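Dernus border crossing — has the government backed down or just stalled?

General Politics > International > Page 1 of 1

tallowbrook
Opening this because the other thread got locked. For anyone who missed it, the Dernus government announced on Saturday that the clearance order for the market village at Grukgate is "deferred pending a boundary survey". The order covered 351 homes on the eastern side of the crossing. The neighbouring governments had all summoned ambassadors by then, and the trade talks were supposed to resume in October.

My reading is that they've found a way to drop it without saying they dropped it. A survey of that valley could take years. Interested in what others think.

plover_west
Deferred isn't cancelled. The order is still on the books and the wording lets the interior minister revive it with 14 days' notice. People living there can't get a building permit, can't register a sale and can't connect to the power line that runs past their doors. None of that changed on Saturday.

Kerrin M
I'd go further than tallowbrook. This is the first time the current coalition has given ground on anything to do with the crossing. The two small parties that wanted the clearance threatened to walk and then didn't walk. That tells you the numbers weren't there.

plover_west
Or it tells you they were promised something. Watch what happens with the road levy.

Kerrin M
Do you have a source for that or is it a guess?

plover_west
It's a guess based on the levy being pulled from the agenda the same afternoon. I'm happy to be wrong.

oldsurveyor
I worked on boundary demarcation for a good part of my career, in a different region, so take this for what it's worth. A "boundary survey" in this sort of dispute is mostly archival. You aren't sending people out with a theodolite for the first year. You are arguing over which map counts. The western side relies on a land grant they date to 1453, which describes the line as following a stream that has since moved. The eastern side relies on a railway map. Both are usable evidence and neither settles it.

What matters is who appoints the surveyors. If it's a joint panel, the thing is frozen, and the residents probably stay put. If Dernus appoints its own people, they can have a finding whenever they want one.

tallowbrook
Do we know which it is?

oldsurveyor
The statement says "a qualified panel". So no.

hatchling77
Can someone explain why a labour and trade bloc on the other side of the mountains cares about one market village? I've read three articles and they all start halfway through.

Kerrin M
Short version. Grukgate is the only crossing open to trucks in winter. The Cutus corridor goes through it. If the village is cleared, the security zone gets wider and the crossing gets shut while they build it, and the inland countries lose their route to the port. So yes, there's humanitarian concern, and I think a lot of it is sincere, but the pressure only became serious once the freight people worked that out.

hatchling77
Thanks, that's clearer than the articles.

mudlark_ont
I don't agree with the freight theory. The first formal protest was delivered well before anyone mentioned the corridor. Michalis Kontogiannis had been raising the Grukgate file in the regional assembly all through winter and his speeches were about schooling and water. The freight associations came in at the end and got the headlines.

Kerrin M
Kontogiannis is an assembly member with no portfolio. I respect him for sticking with it, but the ambassadors weren't recalled over his speeches.

mudlark_ont
They were summoned, not recalled. And his motion was the one all of the governments signed on to. It's quoted in their joint letter. Somebody was reading the speeches.

Kerrin M
Fair point on summoned. I still think the timing favours my version.

saltbush_jen
I've been following this mostly for the market side of it, as I buy for a small grocery co-op and we used to take dried goods that came through there. Prices went up as soon as the order was announced, well before any truck was held up.

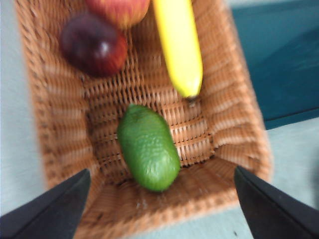

Tariffs on produce are the part of the Grukgate mess I know something about, so I'll stick to that. The draft trade schedule that was on the table before the talks stopped put fresh fruit into separate bands, and the bands make very little sense when you look at an ordinary household basket. Take a lime-like green citrus, a banana, a plum and an apple, like the ones in the wicker there. Under the draft, the apple and the plum would cross at the local rate, the banana would be charged as transit goods, and citrus was left for a later annex that was never written. A stallholder selling all 4 would need three sets of paperwork. When people say the talks "resume" in October, that's the document they resume with, and I haven't seen any sign the annex has been started.

oldsurveyor
That matches what I've seen elsewhere. The annexes are where these things go to die.

plover_west
Good post, Jen. It also means the residents' status is being bargained over alongside fruit duties, in the same room, by the same delegation. I find that hard to be cheerful about.

tallowbrook
I wasn't cheerful, I said they'd backed down. Those are different claims.

plover_west
You said they'd dropped it. They haven't. Until the order is withdrawn in writing I'd call it stalled.

Kerrin M
The Kawaguchi report is supposed to come out before the talks. It's the one looking at how many of the 100 stalls at the market have a lease from before the ceasefire. If that number is high, it gets very hard for Dernus to argue the place is unauthorised.

mudlark_ont
Leases for stalls and title to houses are separate questions under their law. A good number for the stalls might not help the homes at all.

Kerrin M
Legally, yes. Politically I think it helps.

tallowbrook
I'll put a link here when the report is up. If anyone sees the names on the survey panel first, please post them.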